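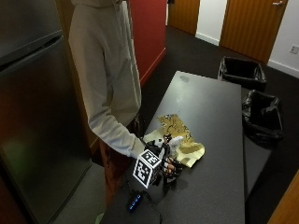
Can I save crumpled gold wrapping paper?

posted 4 June 2023 by tunham_attic

Okay, so I'm a saver. I keep every sheet of gift wrap that comes through my door, and my favorite right now is a speckled gold one with a plain cream back. Problem is, it's a mess of wrinkles and the edges curl up no matter how I lay it on my long black work table. I want to reuse it for a shower gift in June. Can it be flattened, or do I give up and buy another roll?

kikevbridge_crafter

Don't toss it! I iron mine all the time. Put it cream side up on a towel, lay a thin cotton cloth over it, and use the lowest setting with NO steam. Short presses, then let it cool under a big book. Try a corner first, some of the shiny stuff will stick or go dull on you. You won't get every crease out, but once it's around a box with a ribbon on it I can't tell (and I'm picky). Oh, and trim off the curled edges before you measure your box, I learned that one the hard way.

ondalou

just cut it up for tags

papernut86

I'd skip the iron if the gold feels at all like plastic. I roll mine around a cardboard tube, gold side out, against the curl, and leave it for about 11 days with a couple of loose rubber bands. Slow, I know! For the really bad sheets I crumple them even more on purpose and line a gift bag, and people think I bought it that way.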